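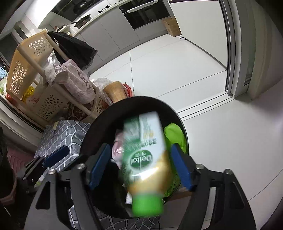 Disposing of Empty Cleaning Product Bottles

Residents of Plarcombe House are asked to observe the following guidance when clearing out kitchen and utility areas.

Use up the contents of a disinfectant or detergent bottle before discarding it. Partly full bottles in good condition may be handed in at the Baidoo Street desk until 4 p.m.

Check the label for disposal directions. Where it permits rinsing, rinse the empty bottle with cold water and replace the cap firmly. Never combine the remains of two products, even if both are sold for the same purpose.

Plastic bottles belong in the recycling container on each landing. Wrappers and used carrier bags go in the household bin. Clean bags may be kept for reuse; a limit of five per kitchen is recommended, stored on a rail or shelf away from the stove.

Open-topped bins should be emptied before the contents reach the rim and wiped out every 3 days. Bottles still in use must be stored upright, out of the reach of children and apart from food.

Questions may be addressed to Afia Alhassan, Household Services, Room 16.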